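Section 4: Stopping Water Hammer With the Musta Inline Arrestor

Before you begin

Water hammer is the bang you get when a valve shuts fast and the moving water has nowhere to go. The Musta arrestor gives it a small air chamber to push against. That works well on the fixture it is mounted next to. It does much less for a fixture at the far end of the house, whatever the carton says about "whole home quiet," so read steps 1 through 3 before you open the package. You may be able to return it.

The arrestor will not fix a worn toilet fill valve, a loose pipe strap, or a bad pressure regulator. All three can make a noise that people call water hammer. A good share of the units sent back to us have nothing wrong with them.

You will need: two adjustable wrenches, a screw-on pressure gauge with a hose thread, thread seal tape, a bucket, a flashlight, and a towel you don't care about.

Finding the real source

1. Screw the gauge onto an outside spigot or the laundry faucet. Make sure no water is running anywhere in the house, then open the spigot all the way and read the gauge. If it shows more than 80 psi, stop. The pressure needs to come down first, and an arrestor on a high-pressure line is a bandage. See Section 6, Trorine Pressure Regulator.

2. Take a second reading late at night. City pressure often climbs when the neighbors are asleep, and a single afternoon reading proves very little.

3. Have a helper run and shut off one fixture at a time while you listen. Washing machines and dishwashers are the usual suspects, because their valves snap closed. If the noise comes when a faucet is open and running, you don't have water hammer. Look at the faucet washer.

Note: Sound travels along pipe and through framing. The wall that seems to be banging may only be the one passing the noise along. Don't cut into it on the strength of one listen.

4. Write down which fixture made the noise and how many seconds after shutoff you heard it. A bang comes right away. Ticking that goes on for a minute or more is probably a hot pipe rubbing on wood as it cools, and no arrestor will change that.
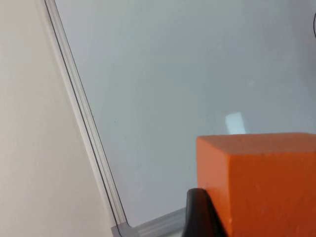
Wall and lower corner of a whiteboard.

Installing the arrestor at a washing machine

5. Turn off both supply valves behind the machine. Run the machine on a fill cycle for a few seconds to let the pressure off, then unplug it.

Caution: Old supply valves don't always close fully. If the hose still runs after the valve is turned off, shut off the main before going any further. Don't lean on the handle to force it. Stems break.

6. Put the bucket under the hot side and unscrew the hose from the valve. Do the same on the cold side. Look at the rubber washers while you are there. If they are flat or cracked, replace them now.

7. Thread one arrestor onto each valve by hand. You should get at least two full turns before it starts to bind. If it binds sooner, back it off and start over. These are hose threads with a washer inside, so no tape goes on them, despite what you may have seen in videos. Save the tape for the pipe-thread version in Section 5.

8. Screw the hoses onto the arrestors and snug them with a wrench while you hold the arrestor body still with the other one. A quarter turn past hand tight is enough.

9. Open the valves slowly and check every joint with a dry finger. Leave the towel under the connections overnight and check it in the morning.

Note: The arrestor can point up, down, or sideways. Claims that it only works standing straight up come from the older open air chambers, which fill with water over time. The Musta has a sealed piston.

Checking the result

10. Run a full wash load and listen at each fill. The bang should be gone or down to a dull thump. If nothing has changed, repeat steps 1 through 4 with some suspicion toward your first answer.

11. Do not add a second arrestor to the same valve. We get asked this often. Obinna Okeke, who answers the support line, has yet to hear from a customer who was helped by stacking them.

About additives and magnets

Clip-on magnets and "pipe calming" drops do nothing for water hammer that we have been able to measure. Neither belongs in a drinking water line or on one. Use of any additive voids the warranty on this product.

Fit with other parts

The washing machine version fits Ljungberg and Cevmont laundry valves with standard hose threads. It does not fit the Cevmont quick-connect box without the adapter, sold separately.

Warranty

The piston and body are covered for 7 years from the date of purchase. Keep the receipt. Washers, hoses, and damage from freezing are not covered.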